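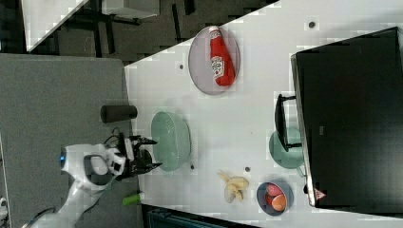 Issue 13

**Villdale looks to its bench before the May play-offs**

Branislav Malý has completed his second season as head coach of Villdale Basketball Club, and the club has confirmed that he will remain in post for a third. He met the editor at the Margaritis Arena, shortly after 4 p.m., between the afternoon session and a meeting with the academy staff.

Villdale finished fourth in the regular season. Mr Malý described the position as "fair", though he expressed regret over the two defeats by Omance. "We led both of those games at half-time. Our first five were tired by the last quarter and I waited too long to change them. That was my decision and I have said so to the players."

The average home crowd rose from 2,144 to 2,835 over the season. Mr Malý welcomed the increase and paid tribute to those who travel. "We had around 755 people with us at Mudusska, on a wet night, for a game we lost by 13. I went over to thank them." 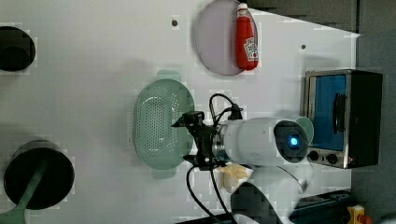

*Plate, bottle and colander on a white tabletop.*

On recruitment, he was more guarded. The club is seeking a second point guard — preferably one with league experience — but no offer has been made. "I would sooner wait until the summer than sign the wrong player now."

Asked whether younger squad members would feature in the play-offs, Mr Malý replied that two academy forwards had trained with the seniors since the winter break. "They will travel with us. Whether they play depends on fouls, on injuries and on how they train this month."

The first-round opponents will again be Omance, with the opening game away from home.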